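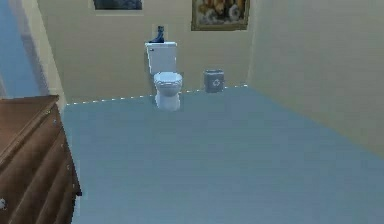 そうじロボットは、はたらく前に「れんしゅう」をします

家の中を走って、ゆかをきれいにするロボットがあります。小さなタイヤで動き、かべやつくえにぶつからないように、自分で道をえらびます。けれども、工場でできたばかりのロボットは、トイレもタンスも知りません。はたらく前に、人がじゅんびをしてあげます。

Mimenico(ミメニコ)という会社では、「プロミッツ」(Plomitz)というそうじロボットを作っています。プロミッツがどのようにじゅんびされ、手入れされているのかを見ていきましょう。

1 コンピューターの中に部屋を作る

はじめに使うのは、本物の部屋ではありません。コンピューターの中に作った部屋です。これを「シミュレーション」といいます。

部屋には、家にありそうなものをおきます。白いトイレ、灰色のごみばこ、茶色い木のタンス、かべにかかった絵。ものとものの間には、ロボットが通れるゆかがあります。

係の人は、部屋ができたら次のことをたしかめます。

・かべとゆかのさかい目がずれていないか
・家具がゆかにうまったり、ういたりしていないか
・出入り口をロボットが通れるか

ゆかが少しでもずれていると、ロボットはそこで止まってしまいます。まちがいを見つけたら、数字を直して、もう一度部屋を作ります。プロミッツのために作った部屋は、ぜんぶで159あります。

2 部屋の中を走らせる

部屋ができると、コンピューターの中のプロミッツを走らせます。一つの部屋で400回走ります。出発する場所やむきは、毎回かえます。

ぶつかった場所は、記録にのこります。たとえば、ごみばこのかどに何度もぶつかるときは、まがりはじめるのがおそいのかもしれません。係の人は記録を読み、まがるタイミングをかえて、また走らせます。

トイレのまわりはむずかしい場所です。足もとが細く、上のほうが前に出ている形だと、ゆかの近くだけを見ていては、上の出っぱりに気づけません。そこで、ロボットの「目」になるセンサーが、どの高さまで見ればよいかも決めます。

3 本物のロボットにうつす

れんしゅうがおわると、できあがったプログラムを本物のプロミッツに入れます。ケーブルをつないで20分かかります。その間、電源を切ってはいけません。

つぎに、センサーの向きを合わせます。白い板をロボットの前に立て、板までのきょりを正しくはかれるかどうかを見ます。数字がちがっていたら、小さなねじを回して直します。

タイヤもしらべます。右と左で回り方がちがうと、まっすぐ走っているつもりでも、だんだん横にずれていきます。

4 使いはじめてからの手入れ

プロミッツは、デルハム(Dellham)という町の図書館でも使われています。図書館の人がする手入れは、つぎの4つです。

・センサーのまどを、かわいたやわらかい布でふく
・ブラシにからまった糸やかみの毛をとる
・ごみのケースを空にする
・充電する台の金具をふく

手入れをするときは、先に電源を切ります。ブラシがきゅうに回ると、指をはさむことがあります。子どもだけではさわらず、大人といっしょにしましょう。

センサーのまどがよごれていると、何もないところで止まったり、同じ場所をぐるぐる回ったりします。ふいてもなおらないときは、会社に送ります。会社では、おかしな動きをした場所とにた部屋をコンピューターの中に作り、同じことがおきるかどうかをためします。同じことがおきればプログラムを直し、おきなければ部品をしらべます。

ことばのメモ

シミュレーション:本物のかわりに、コンピューターの中などでためしてみること。
センサー:光やきょりなどをはかる部品。
プログラム:コンピューターやロボットに、どう動くかをつたえる命令のあつまり。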